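6.4 When the gripper stalls on a bagged item (fault 226)

If you're reading this page, your Urkine arm has most likely stopped with its fingers around something in a plastic bag, and we're sorry about that. Take your time, because the arm will happily hold still while you sort it out.

1. Press the red stop button and wait 20 seconds for the joints to lock.
2. Look at the wrist view on your screen and find both fingertips before you reach in.

CAUTION: Never pull on the bag while the motors have power. The fingers can close again without warning.

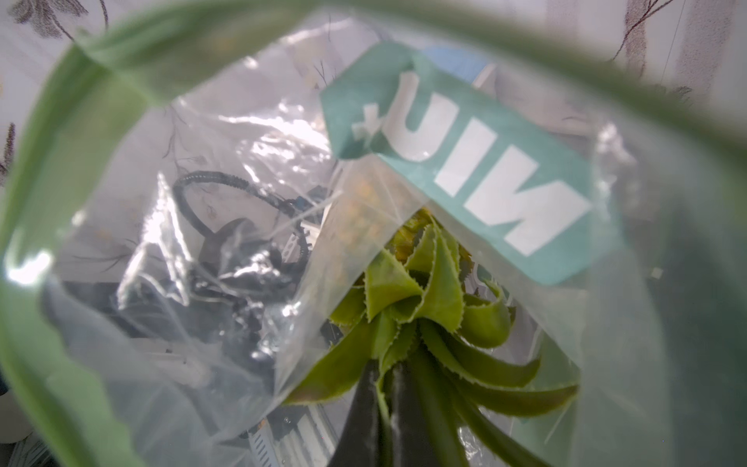
Can I just restart the arm and let it try again? Please clear the bag first, as a restart closes the fingers to find their zero point and will pinch whatever is still between them.

3. Turn the release knob to the left until the fingers swing freely, then ease the plastic away from the tips.
4. Set the grip force back to 11 and run one slow test close with nothing in the fingers.

Note: Clear film can fool the grip sensor (Pao-chu Shek in our Skorkbridge workshop has seen it more than once!), so do give her a call if the fault comes back.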